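April
By the Somamlow newsletter desk

Filed under: Faith, Family & Equality

Care homes and the next of kin question

Readers who answered our winter survey will remember that the last page asked what happens when a gay or lesbian couple moves into residential care, or when one of them does. We had 2,863 replies in all. Most people left that page blank, as we expected, but 179 filled it in, and several of those wrote on the back as well.

The same complaint kept coming up. A partner of many years is asked at the front desk whether they are "family", and the form has a box for husband or wife, a box for son or daughter, and a box marked "other". People who are married or in a civil partnership can tick the first box and some still find it questioned. People who never married, often because they were past 60 by the time they could, end up under "other" with the neighbours and the solicitor.

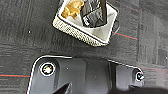 White container on the carpet, Cletgate

There is no single legal meaning of next of kin for an adult who goes into a home, and you can usually name whoever you like. The trouble is that staff are busy and go by the form. One man wrote that his partner's sister, who had not visited in years, was rung first after a fall, and he heard about it the next morning. He did not blame the carer who made the call. Her name was at the top and his was further down.

We wrote to 29 homes in and near Cletgate to ask what their admission forms say. At the time of writing 12 have replied. Five use the word "partner" on the first page. Four have "spouse" only, and two of those said they would look at it when the forms are next printed. The remaining three leave a blank line and let the resident write what they want, which several readers told us they would prefer.

Three of the 12 are run by church bodies, and we were asked before we started whether we would be going after them. We were not, and the answers gave us no cause to. One of the three uses "partner" already. Another told us that its chaplain sees new residents in their first week and asks who they would like with them if they are ill, and that the answer goes in the notes in the resident's own words. The third sent a short letter saying its form was under review.
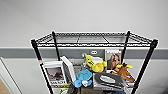
None of this settles the harder matter, which is what happens when a resident can no longer speak for themselves and the relatives do not accept the partner. A lasting power of attorney helps a great deal here, and it has to be made while the person is still able to make it. Omel, the advice service, has a plain guide to the paperwork and will post a copy to anyone without a computer. The Pană group covers the same ground at its afternoon sessions, which start at 2pm and are open to relatives as well as couples.

We will print the wording used by the five homes in the next issue, so that other homes can copy it if they wish. If yours is one of the 17 that have not answered, a reply at any time before then will be included.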